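Time Sync Across a Mixed Network: Does Centralizing It Help?
Mirsad Leka, student project report, December 2024

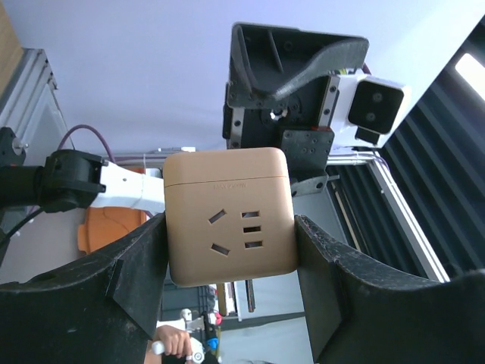
Clock drift sounds like a solved problem. Every server can speak NTP, every guide says to point everything at one good source, and the vendors treat the matter as closed. My project tested that claim on a small network of Linux and Windows machines in the Rolcombe lab. I did not believe the claim going in, and I only half believe it now. The lab's machines share benches with everything else, and their power arrangements are as mixed as their operating systems. A cube-shaped power strip, tan, with one outlet made of angled slots on one side and flat ones on the other, is the sort of hardware that never appears in a network diagram, although a machine that loses power comes back with whatever time its onboard clock kept. I therefore included cold starts in the tests, which the Plurholm guide we were told to follow leaves out completely.

Setup

The network had two domain controllers, four Debian servers and three Windows workstations. One domain controller took its time from an outside source. In the first round the other machines kept whatever settings they had been installed with, and in the second round all of them were pointed at the domain. A script called Cletham, written for an earlier class and patched by me, logged the offset of each machine against a reference box every 50 seconds.

I don't fully trust Cletham. It measures over the same switch that carries all the other traffic, so a busy link can look like a bad clock. I threw out 69 samples where the round trip was clearly too long. Someone else might have drawn the line in a different place.

Results

With default settings, the Debian machines agreed with each other closely and the Windows workstations wandered. The worst one was 540 milliseconds off before it corrected itself. That is far inside the five minutes Kerberos allows by default, so logins never failed. If the only goal is working logins, the defaults were fine and the rest of this project was unnecessary.

After centralizing, the workstations improved and stayed within 200 milliseconds. The Debian servers got slightly worse. They had been using several outside sources and now had one, and they followed it when it was wrong. Milošević's lecture notes predict this, to be fair, but the notes also recommend the single-source layout two pages later and don't mention the conflict.

Cold starts were the messy part. Two of the Debian servers came up with a clock far enough out that the directory service refused them until the time service had stepped the clock. Service order mattered more than the choice of source. Making the login service wait for time sync fixed it on both machines, and I would do that first on any new network.

Weak points

The test ran for a few days in October, in a room with steady heating. There were no virtual machines, where timekeeping is said to be harder. I also changed the polling interval between rounds by mistake and noticed only when writing this up, so part of the Windows improvement may come from that. I can't say how much.

Recommendation

Leave the domain controllers in charge of the Windows clients. Give the Debian servers several sources, with a domain controller as one of them, and check the offsets for a month before believing anyone's diagram, including mine. The raw logs are on the project share, with the discarded samples in a separate file.

2 comments | 5 shares
Contact the project group | © Rolcombe student projects | Back to top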